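4. Where the cord goes: clutter and the shared worktable

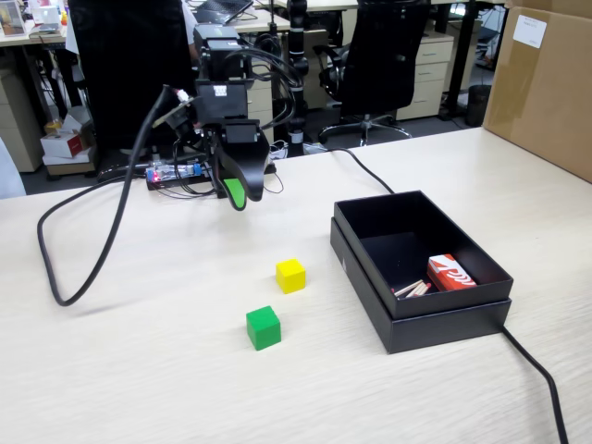
Nugroho

Figure 3. A worktable with a light wood-grain top, with a thick black cable looping across the left side.

I started this part of the study convinced that the thing people would grumble about most was other people's mugs. I was wrong, and a bit disappointed, because I had a whole coding category ready for mugs. What filled the diaries instead was cords. Cords across the middle of the table, cords hanging off the back, cords nobody would unplug in case they belonged to something important.

A quick reminder of how the diaries worked. People at our two sites, the Nutwood library and the Hodcombe community workshop, were asked to jot down a line whenever they sat at a shared table and had to shift something before they could start. We ended up with 1,287 usable entries. (A fair few others were shopping lists, which I enjoyed reading but left out.) Entries could be as short as you liked, and most were very short indeed. "Moved cord, sat down" is a complete entry, and a pretty typical one.

What I mean by a cord here is anything long and bendy that joins one thing to another, so power leads, extension cords, headphone cables and the curly one on the Hodcombe label printer all count. A loop like the one in Figure 3 would go down as "crossing", meaning it takes up tabletop that somebody might otherwise put a book or an elbow on. A cord that runs straight off the back edge was coded "clear", even if it looked awful from the other side.

The crossing cords are where it gets interesting – at least to me. People were quite happy to push a book or a coat along the table, and they said so without any fuss. With a crossing cord they worked around it. They wrote on a slant, or they put their notebook on top of the cord and put up with the bump. One entry from Nutwood reads, in full, "Wrote over the lump again." I counted that as a move at first, then went back in January and recoded it, along with the others like it, as "accommodation". Readers who have seen the earlier draft will notice that the totals in that category have shifted for this reason.

Why leave it alone? The follow-up chats gave me a few leads. Some people worried about switching off a stranger's work. Others thought of a plugged-in cord as a sort of reserved sign, and felt that touching it was closer to touching a person's bag than to moving a chair. I find the second idea more convincing, mostly because it also fits the entries where the cord was plugged into nothing at all and still got left where it was!

Colour came up too, which I hadn't planned for. Black cords on pale tables were mentioned far more freely than white ones, and I can't tell you whether they bothered people more or were simply easier to spot. The Nutwood tables are pale and the Hodcombe ones are a dark stained pine, so site and contrast are tangled together in my data and I haven't found an honest way of pulling them apart. I'd want matching tables before saying anything firmer.

The last thing to mention is the Cillska clips, the little stick-on holders fitted under the table edges at Hodcombe partway through the diary period. Entries about crossing cords dropped off for a while after they went in, then crept back. Several people hadn't noticed the clips were there, and one had been using hers to hold a pen. I come back to the clips in Section 5, where the seating maps for both sites are laid side by side.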